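Scope Changes and the Second Invoice

25 March 2022
By the Saarinen practice management desk

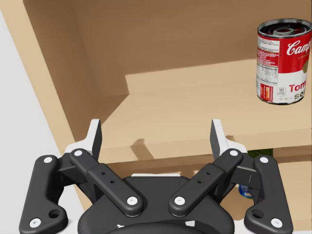
Reading time: 2 minutes

Most fee disputes in advisory work start with the second invoice. The first one usually matches the engagement letter line for line. The second carries the work that was added by phone or in the last ten minutes of a status call, and the client's finance department has no document to check it against.

We went through 44 closed engagements at two member firms, Sorkia and Titell, to see where added work was first written down. In 13 of them the earliest written record was the invoice itself. Eight of those 13 led to a write-down. Where a change note had been sent before the work began, write-downs were rare and small.

The two firms handle changes differently. Sorkia uses a one-page form with a signature block. Partners there report that clients sign it without complaint, but that it tends to be skipped for small requests. Titell uses a plain email with a fixed subject line and asks for a one-word reply. The email is sent more often. It is also harder to find a year later, as it sits in one person's mailbox unless someone files it.

Either method will hold up if the note contains the following:

- the request, in the client's own words where possible
- who made it and on what date
- the fee effect, as a fixed amount or a rate with a cap
- the effect on the delivery date, even if there is none
- the section of the original letter being changed

The fee effect is the item most often left out. Consultants told us they did not yet know the number. A cap solves this in most cases. If the work turns out smaller than the cap, bill the smaller amount and say so on the invoice.

Members have also asked about work done under a retainer. A retainer that lists topics but no hours will absorb almost any request, and the firm carries the cost. Add an hours figure per quarter and state whether unused hours roll over. Existing retainers can be amended at renewal with a short side letter, and there is no need to reissue the full agreement.

On timing, send the note the same day. Titell's email takes its managers less time to write than the call that prompted it. Notes written at month end are less accurate and read to the client like a bill.

The Clesia template set now includes a change note in both formats. The retainer side letter will be added in June. A 45-minute online session on using the templates will be scheduled after that, and member firms will receive the sign-up link by email.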